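Teaching the planner to stop hugging the wall

I've been waiting all month to write this one up! The new approach planner is finally merged, and watching it pick a path is the most fun I've had at work since we got the arm talking to Mosturix in the first place.

Some background. Our old planner sampled grasp poses around the target, scored each one by distance, and sent the closest to the controller. Great in simulation. On the bench it kept choosing poses that squeezed the wrist between the target and the wall, and then the collision checker would throw everything out and we'd start over. I counted 102 replans in one August afternoon. Ouch.

Mahsa Ghasemi suggested scoring the whole approach instead of only the end pose, and that changed everything. Each candidate now carries a clearance cost along its full path, so a slightly longer reach over open table beats a short one along the wall. Same 1,027 samples per query, and the planning step went from 17 milliseconds to 11 (mostly because we stopped redoing the inverse kinematics for poses we'd already rejected).

The wrist view is what perception gets to work with. The basket sits up in the corner, only partly in view, so the fitter has to guess at the rest of the rim — and the planner has to treat that guess with some suspicion.

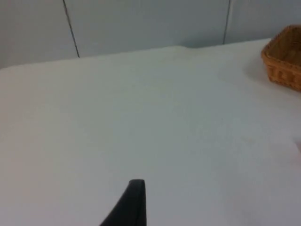
What's next

Catarina Mota is adding a "look again" move, so the arm can shift sideways for a better view before it commits to an approach. I also want to try the clearance cost on moving targets, and clean up my logging code, which is a mess. If you've done path scoring with partial views, please leave a comment. I'd love to compare notes!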